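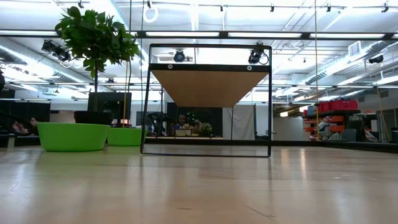
How to put plants in a big open workspace (and keep them alive)

Posted Tue 4 October

I get asked about office plants more than I get asked about my real job, so I'm finally writing the whole thing down. This is how I do it in a large room with a hard floor, a high open ceiling and people who would like to get on with their work. It'll do fine for a studio or a converted garage too.

You'll need:

One tree-type plant with a good thick crown
A couple of low bowls or boxes
Something small that flowers, for a desk
Saucers or liners for everything
Felt pads
A watering can with a long spout

Step 1: Sit down before you buy anything

Take a chair to each desk and look around at seated height. I skipped this the first time and bought everything to suit my standing-up view, and the people who sat there all day were looking at pots. Legs, pots and more pots! Most of what you see from a chair is table frames and the bottom half of the room, so that's where your color should go.

While you're sitting there, mark where people walk. Masking tape is fine on a finished wood floor if you pull it up the same day. I once left mine down for most of July and spent a very dull afternoon with a plastic scraper.

Step 2: Place the tree first

The tree is the big piece and everything else gets arranged around it. I like a single thin trunk with the leaves up high, because you can tuck lower planters in front and still see over them. Dark square planters are my pick for trees. They don't tip easily, they line up nicely with partitions, and they don't fight with black table legs.

Leave a gap behind it. You want to be able to get a hand in there to turn it, and leaves squashed against a partition go brown on that side. Keep it away from any air vent as well. Ductwork up at the ceiling can still send a draft a long way down, so hold up a strip of tissue paper and watch whether it moves.

Step 3: Now the color

I'm a big fan of lime green bowls. They look a bit much in the store and then you get them into a room full of black metal and white desks and they're perfect. Buy two sizes of the same bowl and put the smaller one slightly behind and to one side of the big one. Side by side they look like they're waiting for a bus.

Mine came from Evside and the felt pads are Zosine. Any felt pads will do, but do use them! A bowl full of damp soil gets dragged around far more than you'd expect, and a polished floor shows every bit of grit underneath.

Keep bowls a full step away from table legs. Chairs need to roll, and the bottom rail on some tables sits so close to the floor that you'll never get a mop between it and a pot.

Step 4: Something on a desk

Flowers belong where somebody is sitting. A small cluster with pale blossoms is plenty, and it softens all the dark equipment without getting in the way of it. Put it to the side of the keyboard, on a saucer with a proper lip, and water it in the sink. Never water over cables. I have paid for one keyboard already.

Step 5: Check the light

Ceiling fluorescents are fine for tough foliage plants if they're on all day. Flowering plants need more, so give those the spot nearest a window, and if there's a curtain, agree on who opens it in the morning. Spotlights are another matter. They can run hot, so keep leaves well out of the beam.

Step 6: A watering routine

Every 9 days works for my tree. The bowls dry out faster and I check them twice a week with a finger pushed in up to the second knuckle. Water slowly, wait ten minutes, then empty whatever has collected in the saucer. After that, wipe the floor next to each pot, even if it looks dry.

Wipe the big glossy leaves with a damp cloth once a month. Plain water is enough, and I do it while I'm on the phone.

If the tree starts dropping leaves in the first few weeks, leave it alone. It's probably settling in. Don't move it, don't feed it, and put off repotting until spring.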